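Wemer Bin Cell: setup and maintenance notes

Version of Apr 14, 2026. Kept by the Pritbridge lab. Please read it before you switch on the cell, also if you have used our older cell Madigan.

Contents of this folder

- cell_notes.txt (this file)
- grasps.csv, 3,679 rows, one row for each grasp attempt
- faults.csv, 247 rows, one row for each stop of the cell
- still pictures from the fixed camera

Hardware

The cell has one KUKA arm with a two-finger gripper and two gray metal bins. The near bin is the one used for picking. The bins stand close together and a bar clamp is set at their junction. If the clamp becomes loose, the near bin moves a little with each contact and the saved bin position is no longer correct. Check the clamp by hand every morning.

Cables

Most of our stops have come from cables. The thick yellow cable and the black bundle go together along the arm and need enough free length for the full turn of the wrist. Do not tie them tight at the orange joint. We did it in July and broke one connector in 2 weeks. The thinner black cables at the wrist must hang in short curves. When a curve becomes long, it can catch on an object in the bin. 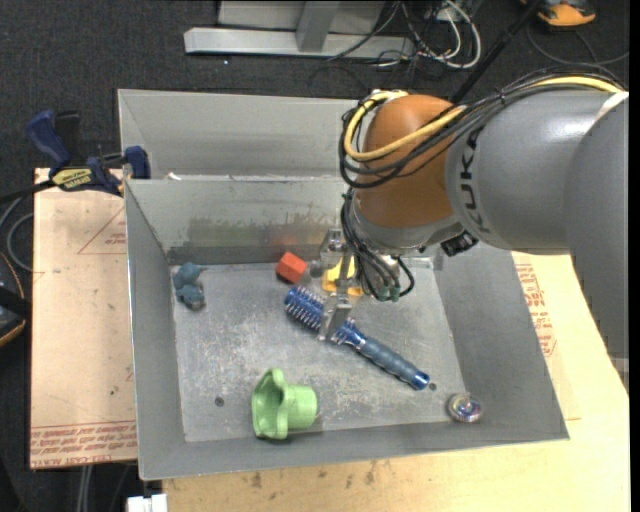

Gripper at the hairbrush, near bin, set of 6 objects.

Object set

For a test run, put six objects in the near bin and do not arrange them. Mix hard and soft shapes, and include one transparent object, because the depth values for it are often missing. Empty cells in the column "depth" are therefore normal and should not be filled.

Care of the bin

Scratches on the floor of the bin are acceptable. Sharp edges are not, please file them down. After changing a bin, run the script grallach_calib two times and compare the results. If they differ by more than 2 mm, tighten the clamp and start again.

Known problems

The column "finger_gap" has a wrong sign in the first 247 rows of grasps.csv. We will correct it in the next version. The fault code 6 was used for two different things, cable contact and bin contact, so read the comment field too.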